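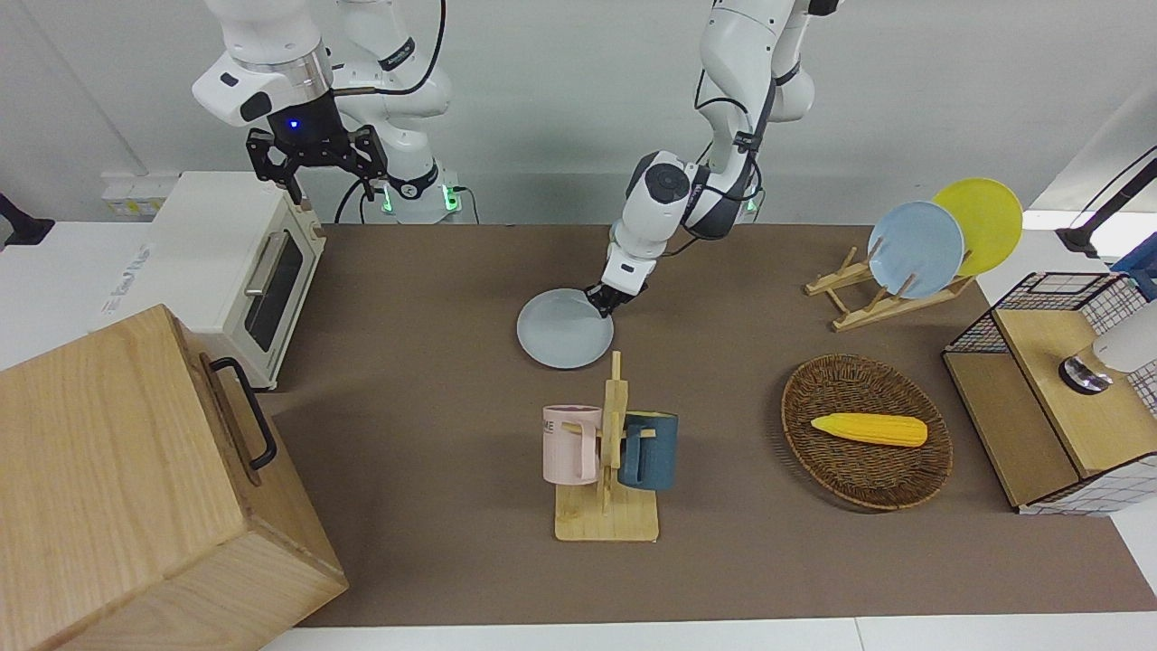 Do I have to empty the dish rack every night?
We'd love it if you did, but once a day is plenty, and first thing in the morning suits most people at Grestilby. Put the kettle on, put the plates away, and by the time your tea is ready you'll have a clear rack for the breakfast things.

Where do the mugs go?
On the mug tree, please, hung by their handles. If you've brought a favorite mug from home (lots of our guests do!), it's very welcome to share.

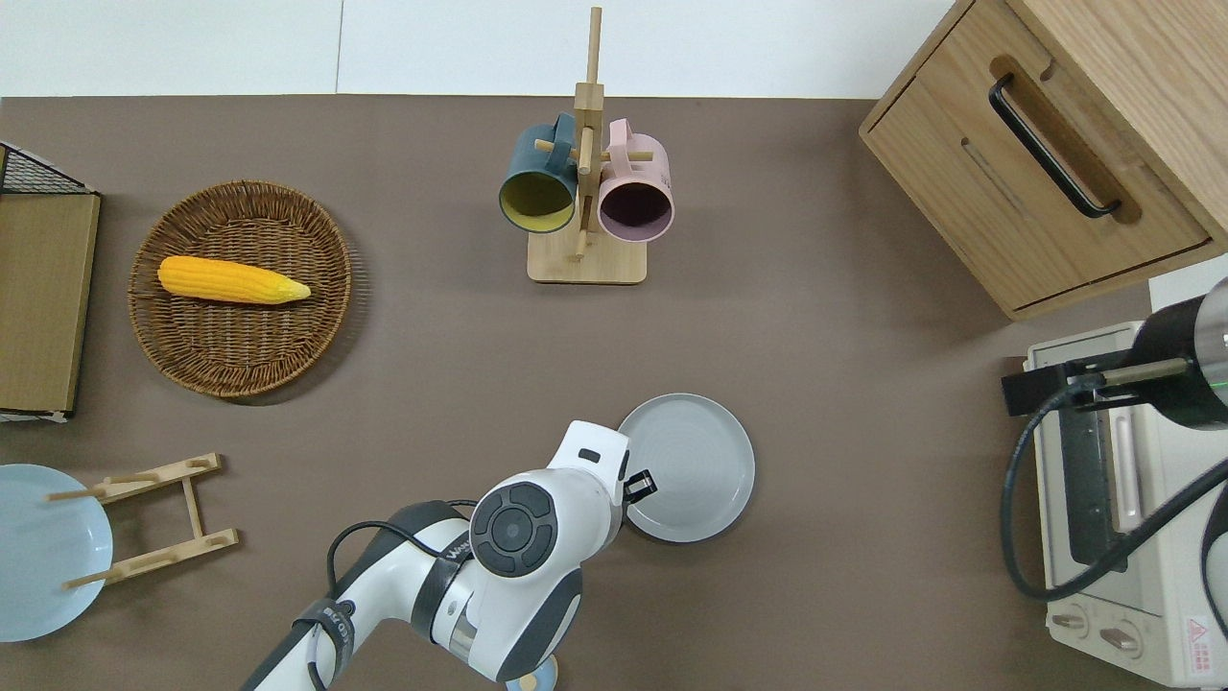 Mug tree, corn in its basket, and the wooden rack for plates.

Can I use the toaster oven for a full meal?
You certainly can, and a small tray of vegetables does nicely in there. The house wiring has been redone since 1905, thank goodness, but we still ask that you don't run the oven and the kettle together. Let it cool down before you wipe the glass, and go easy on the water.

How many plates are there?
There are 16 in the cupboard, enough for everyone with a few over. If one gets chipped, just leave us a note and we'll pick up another in Irkside.

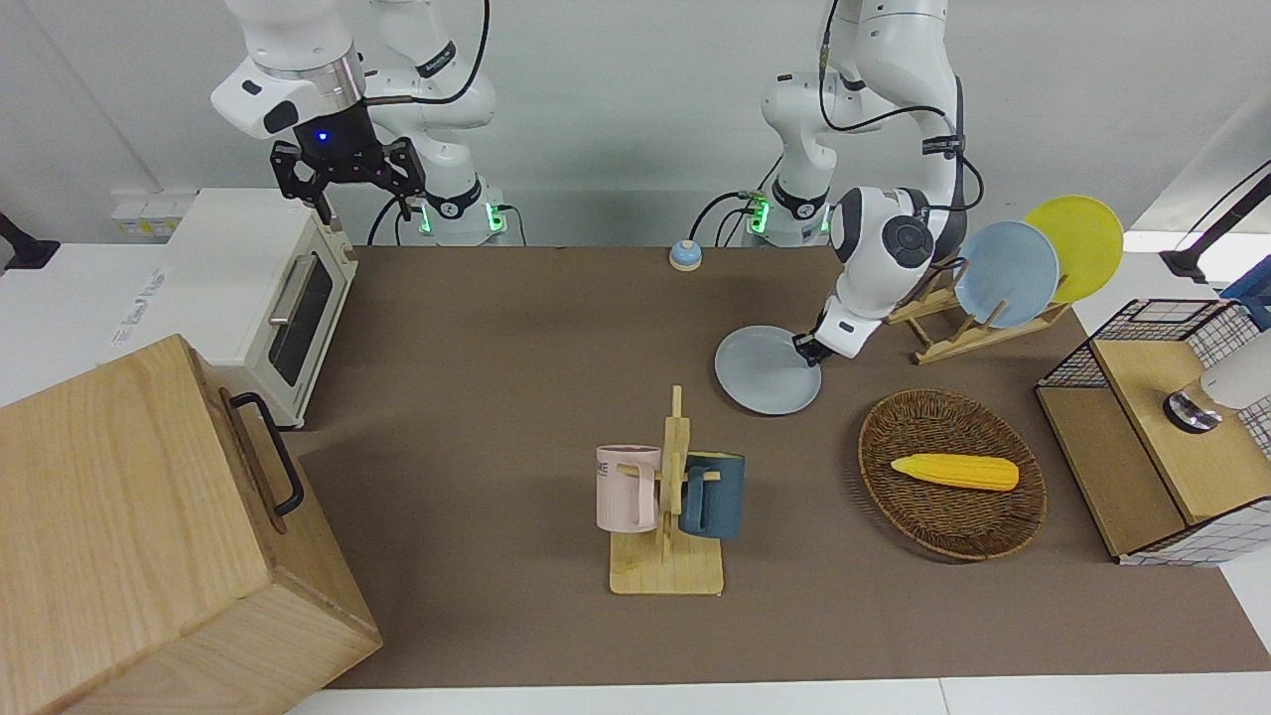 Plate just above the brown mat, toaster oven on it.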